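The Last Projector

Tekle Gashaw bought the Hviid at an estate sale for 177 dollars, lamp included. The lamp had almost 400 hours on it.
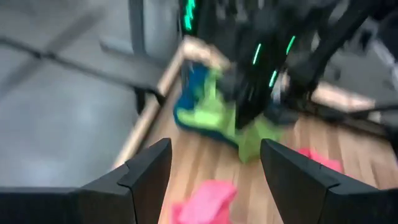
He had a Trudent screen in the basement already. He cleared a place for the projector and thought about a table of pale honey-brown wood, but settled for the shelf.

His sister called at nine.
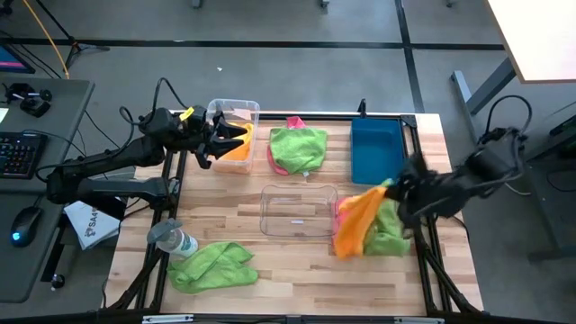 "Does it still focus?"

"The left side does."

She said the Mendis shop might have a lens – if it was still open.

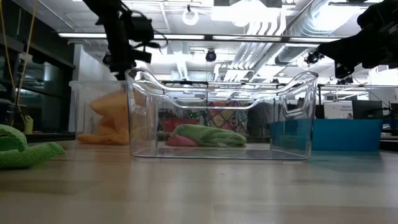 2. The Lens

It was open. The man wanted 426 for the lens. Tekle went home and watched the left side of an old western. The riders came in sharp and went out soft, and he sat through to the credits.
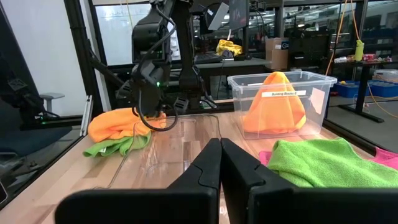
"The Last Projector," part 2, September 2018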